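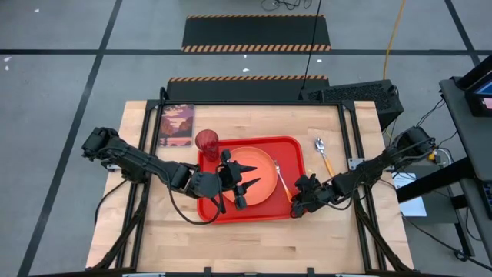

Supper club news from Hutbridge

Well, friends, the spring supper club is back, and what a cheerful first night we had! We set places for 25 and filled every one of them (a few of you squeezed in at the corner by the piano, bless you). Hanane Tahiri made her lamb and apricot stew, the same one so many of you have been asking after ever since the December dinner, and she has kindly agreed to write the recipe down, though she warns that she never measures the cumin.

Our next supper is on 5 April 2025 at the Dunbar Street hall, doors at 5:30, and Finlay MacBrayne will be cooking leek and potato soup with his brown bread. Tickets are $15, and children under six eat free. If you can bring a dessert to share, please put your name on the sheet by the coat rack, and do mention nuts if there are any in it.

One more thing while I have you: two casserole dishes and a blue-handled ladle were left behind and are sitting in the hall kitchen, on the shelf over the sink. Come and get them whenever you're passing, and stay for a cup of tea if the kettle's on!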